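Linen Room Moves to Folding Tables on Ilteck Street

November 2024
By Theerawat Rattanakul

The linen room at Paisan House has moved out of the basement. Since June the sorting and folding has been done on the ground floor at the Ilteck Street end of the building, in what used to be the mail room. Residents who drop off towels or pick up clean ones should now use the side door next to the bike racks.

The old room had one long counter and a low ceiling with pipes running under it. Two people could fold there at the same time if neither of them needed to turn around. The new room has space for four tables, a row of shelves along the back wall, and a window that opens. The cost of the move was 2000 dollars, most of it for shelving and for a new floor drain by the sink.

Boonsong Kaewkla has run the linen room for the past six years and drew up the new layout. Her main change was to separate the towels by size before they are folded. In the basement everything came out of the dryers into one pile, and hand towels were often found inside folded bath towels. Now each size goes to its own table.

Trays have replaced the old wire baskets. The baskets snagged on loops in the terry cloth, and a pulled loop on a towel tends to get longer every time it is washed. The trays are smooth inside, stack when empty, and can be wiped down at the end of a shift. 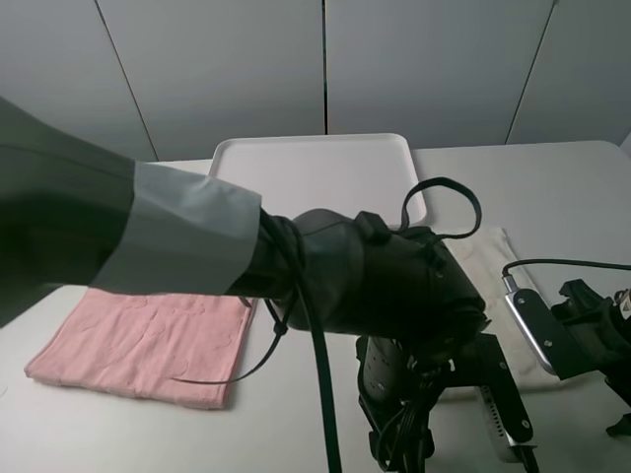

A pink towel at one of the work tables, with a tray farther back.

Colors have stayed the same. Pink is for the second floor, white is for the guest rooms, and blue is for the pool. Kaewkla asked for one more color for the gym, but the supplier, Plonby, only sells new colors in large lots, so the gym will go on using white towels with a stitched corner.

The folding method has changed a little. Bath towels are now folded in half lengthwise, in half again, and then in thirds, with the fold facing the front of the shelf. Hand towels are folded in half and then in thirds. The shelves were built to fit these sizes, and a towel folded the old way sticks out over the edge. Instructions are taped inside the cabinet door for anyone filling in.

At the last inventory the room had 601 towels of all sizes. Another 33 were too worn to keep and were cut up for cleaning rags – these are in the bin under the sink and are free to any resident who wants some. Please leave the bin lid closed.

A few reminders. Towels should be dropped off shaken out, with nothing in them. Hair clips and coins have been getting into the machines, and one of the Drokex dryers was out of service in the spring with a bent drum fin. Wet towels go in the gray hamper inside the side door and not on the shelves. Items from home, such as personal sheets and bathrobes, can't be taken in with the house linen.

Pickup is limited to four towels per apartment at a time. There are 29 apartments on the list for weekly delivery, and the list is full for now. To be added when a place opens, leave your name and apartment number at the front desk.

14 shares | 3 comments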